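Section 6. Running the Folding Demonstration for Visitors

This section is for whoever is hosting the open day, and it picks up where the Jullow charging steps leave off. Please read it through once with a cup of coffee before your guests arrive (Pravesh Maluleke last went over it on 12/23/21).

1. Greet your visitors and let them find a comfortable spot on the far side of the bed.
2. Start a new session in Vimow and type in room code 655.
3. Pick up both hand-held grippers and open the fingers all the way.

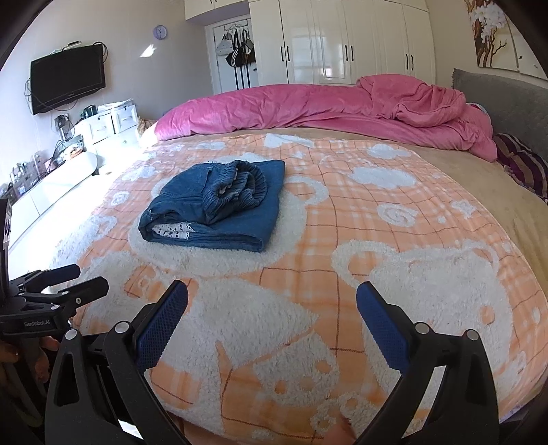 Garment choice matters more than new hosts expect, so take your time over it. We like something with an elastic waist, and folded denim with the ruffled part bunched on top gives people plenty to look at and ask questions about. A soft, fluffy blanket underneath is just fine for a demonstration at home.

4. Bring one gripper in from the side, slowly, and chat about what you're doing as you go.
5. Let the pads come close to the cloth, then wait a moment so everyone can see. 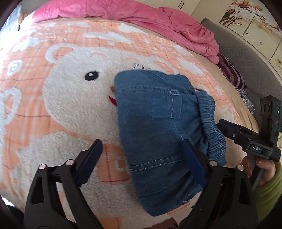

Figure 6-2. Side gripper close to the gathered waistband.

Caution: Keep curious fingers away from the linkages while the grippers are moving, and that goes for grown-ups too!

Note: If Vimow stops responding, wait two minutes and go back to step 2.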